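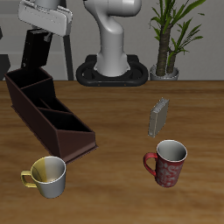 Pre-trial checklist: Lamutwood two-arm tabletop simulation kit
Reviewed for Flundora, June. Trial license, build 592.

1. Arms and mounting
Both arms load behind the table. OK.
Center arm sits on its black oval base at the rear edge. OK.
Comment: base position is locked in the trial license. Ask Murakami if the paid one unlocks it.

2. Gripper clearance
Left gripper is down near the back of the brown desk caddy. Check for contact before the first run.
Comment: contact warnings are off by default. Turn them on under Scene, then restart.

3. Objects
Caddy, gray box, plant, white and yellow mug, red mug with floral pattern. All present.
Comment: the caddy compartments render very dark. Raise the light level before using any camera-based task.

4. Mug handles
Yellow handle left, red handle left. OK.
Comment: we need handles on the right too. Random rotation is a paid add-on from Jostulow.

5. Stop and reset
Stop button halts both arms. Pass.
Reset tried 15 times, failed 6. Fail.
Comment: each failure left the gray box lying flat. Sent to Murakami support on Thursday, no answer yet.

6. Paperwork
License terms read. Export format listed. Price for 6 seats still missing from the quote.

Result: hold. Repeat item 5 after the next build.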